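Open day at the Grotley lab: what the software people are up to

Filed under: Visits, Robotics

I've been meaning to write this up since May and my notes are getting harder to read by the week, so here goes. The Grotley lab opens its doors once a year, and for the last few years I've either been away or found out the day after. This year I got a ticket, got the early bus, and was standing in the foyer with a very average flat white by nine in the morning.

A bit of background if you're new to the blog: I write control software for conveyor sorting gear by day, which is about as glamorous as it sounds, and I go to these things to see what people do when they don't have a production line waiting on them. So this is a software person's report. If you want the stuff about motors, the hardware folks had their own building and I didn't make it there. Sorry!

The day was split into sessions with 40 of us per group, which was too many for the smaller rooms and just right for the big one. My group started upstairs with the recording tools.

Recording and the Prandow viewer

The first stop was Prandow, their in-house tool for looking through recorded demonstrations. I'd heard of it but never seen it running. Picture a video editor crossed with a plotting program: footage along the top, and underneath it a stack of traces for hand pose, finger opening and whatever else was logged. You drag along the timeline and everything moves together. I've built a worse version of this at least twice in my career, so I was quietly jealous the whole time.

The thing they spent longest on was time alignment. Camera images and position readings arrive on different clocks, and if you treat them as simultaneous when they're not, a policy learns to close its fingers at slightly the wrong moment. Their demo recording had a lag of 21 milliseconds built in on purpose. With the correction off, you could see the finger trace start moving before the fingers did in the footage. Flick it on and they lined up. Simple, but I'd have happily watched that for an hour (I think I was the only one in the room who felt that way, judging by the shuffling).

I also liked how they deal with the dull parts of a demonstration. There's a lot of footage in which the fingers are open and nothing is between them, and it's tempting to throw all of it away. They keep a good share. A policy has to know what an empty approach looks like, otherwise it gets to the object and has no idea whether it's arrived. The labels are coarse, just open, closing, holding and releasing, and a small classifier proposes them before a person goes through and fixes the boundaries.

Open fingers with clear floor between the pads would go down as "open", and a person can make that call in half a second.
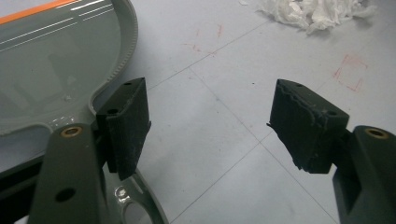
Perception, or why the floor matters

Next was perception, which was the session I'd come for. The team's main point was that a camera riding along with the fingers sees a huge amount of stuff you didn't ask it to see. Grout lines, scribbles, bits of tissue, reflections of the lights. Any of that can end up as an accidental cue. They showed us a saliency map from an early model that was paying more attention to a floor marking than to the object, and there was a proper groan from the audience, mine included. I've had a sorting classifier fall in love with a scuff on a belt, so I felt seen.

Their fix is a mixture. Some of it is plain augmentation: shifting colours, cropping, masking out random patches of background. Some of it is a second network called Gilani, which only answers one question, whether there's something between the pads. It's tiny and runs on a crop of the image around the fingers. The planner can ask it for an opinion at any time and gets back a number and a confidence. I asked what happens when the confidence is low and was told the arm slows down, which I found sort of charming. Mine would throw a fault code and ring a bell.

Wear came up as well. Foam pads fray and pick up dust, and the crop that Gilani looks at is mostly pad. Train it only on tidy new pads and its confidence sags as they age, even though the object is as plain as day. They now mix pads in all sorts of condition into the training set. Somebody near the front asked whether it'd be easier to replace the pads more often, and got a very patient answer about how the software shouldn't care.

Lunch was sandwiches on the lawn. The egg ones went first, as they should.

Squashy things and the Zamitz planner

After lunch we got the big room and the session on soft objects, and this was easily the highlight for me. Gripping a wooden block is a solved problem for most purposes: close until you stop, and there you are. Something flexible doesn't give you a clean stop. It gives way, changes shape, and the width you measure at the fingers is no longer the width of the thing you picked up.

Zamitz is the planner they've written for this. Instead of one target for finger width it carries a small range, along with a guess at how springy the object is, and it updates that guess while the fingers close. If the object yields more than expected, the range moves. The whole update runs at 151 hertz, an odd number that apparently fell out of somebody's bus timing and never got tidied up. I loved that. Every codebase has one.

They talked through what the vision side has to cope with too. An orange flexible rod between two black pads is easy to pick out by colour, and then it's only a matter of comparing its width above the pads with its width where they've closed on it. You can get a decent squeeze estimate from the image alone, no force sensor required. The bend further down matters as well, as the planner wants to know where the free end will be before it moves off.
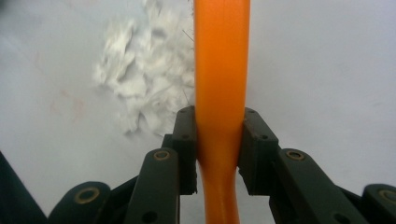
How does the planner know when to stop squeezing a soft object?
It watches how much the object narrows against how far the fingers have travelled, and stops once its grip estimate passes a set threshold. There's also a hard limit on travel, so a bad estimate can't crush anything.

I scribbled that one down during question time, along with a bunch of others I can't decipher. One more that I can: somebody wanted to know if the springiness guess is stored between runs. It is, per object class, and it's treated as a starting point and nothing firmer. If you give it an object that's much stiffer than the last one, it takes a few updates to catch up, and the fingers creep in the meantime.

There was a good argument about simulation near the end. They do use it, mostly for checking that planner changes haven't broken anything, and each change has to pass 5 scripted grasps in sim before it goes near hardware. For soft objects they don't trust it much beyond that. A fellow visitor was quite keen on a fancier deformable model, and the reply was that they'd tried one and it was slower than doing the real thing. Fair enough.

Odds and ends

The replay tool was open on a couple of laptops at the back and we were allowed to have a go. I broke it by scrubbing backwards past the start of a recording, and was told it's a known bug. I felt very at home.

Config files: all plain text, all in version control, with the settings used for each run copied in next to the recording. I asked about this because it's the thing I nag my own team about. They've had it since the start and looked a bit puzzled that I was so excited.

I didn't see any of the code itself, and there was no word on whether Prandow will ever be released. I did ask. Twice.

If you're thinking of going next year, wear comfy shoes, there's a lot of standing, and take the morning perception slot if it's offered as the room gets stuffy later on. Parking is hopeless, so get the bus, which stops right outside the gate. I've still got two pages of notes on the calibration session that I'll type up separately once I've worked out what half the arrows mean.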